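Home Kitchen Tips Do You Need to Rinse Rice Before Cooking?

By Milagros Moya 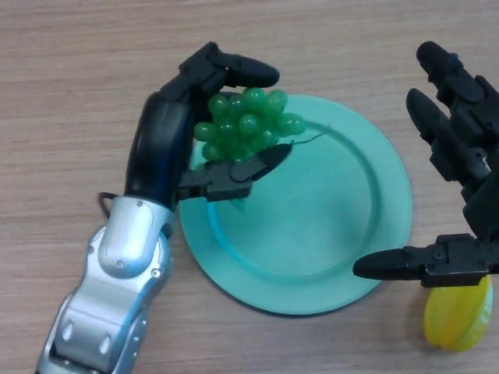 Does rinsing rice really make it fluffier?

A little, for plain long grain. The water carries off loose starch, and you may notice fewer clumps. Most of the fluffiness comes from using the right amount of water and leaving the lid alone.

I went into this doubtful, after one too many recipes told me to rinse "until the water runs clear." Mine never has. Three changes of cold water is where I stop, and I have yet to taste what a fourth would do.

Skip it for risotto or rice pudding – you want the starch there. Skip it for enriched rice too, if the bag says so, or the added vitamins go down the drain.

As for the special rinsing bowls, the Hosen one I bought last December drips down my sleeve. A fine strainer does the same job and was already in my drawer.

Soaking is another story. Twenty minutes helps basmati cook evenly. The overnight soak some people swear by gave me broken grains, and I won't be trying it again.

Filed under: Rice, Pantry Basics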